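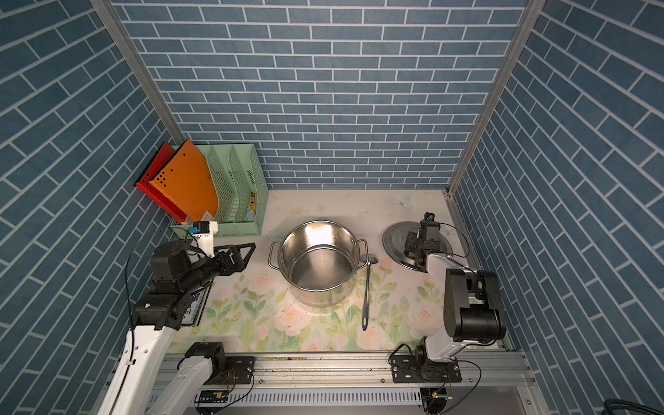
The Case for the Shared Table
Wastov Household Review, April 26, 2020

Guidance on small homes commonly assigns cooking and paperwork to separate surfaces. In many dwellings there is only one table, and a steel pot must stand within reach of the folders.

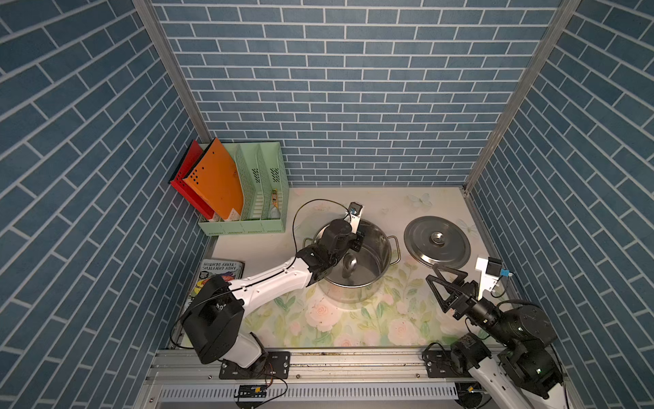

Readers in Flumotcombe have objected that steam and paper should never meet, and that a folder once splashed is seldom fit to be filed again. The objection is fair. It calls for an upright organiser in the far corner, with the pot kept to the middle.
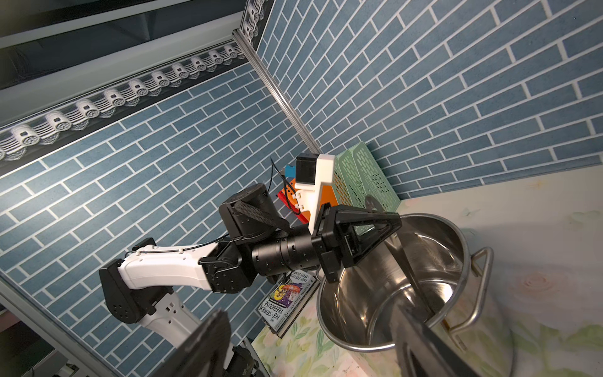
Trerkunau wrote to us in January that a deep drawer would serve better than any organiser. We disagree. Papers in a drawer are forgotten, and bills go unpaid.

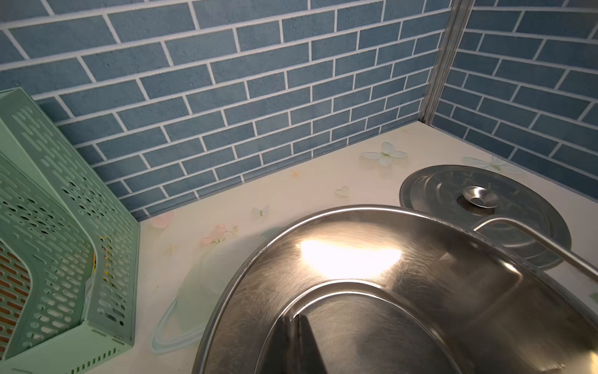
The lid deserves equal attention. It should have a settled place, flat and beside the pot, and the spoon should return to the same spot after use. A flowered covering on the table is a matter of taste, and this Review sees no reason to discourage it.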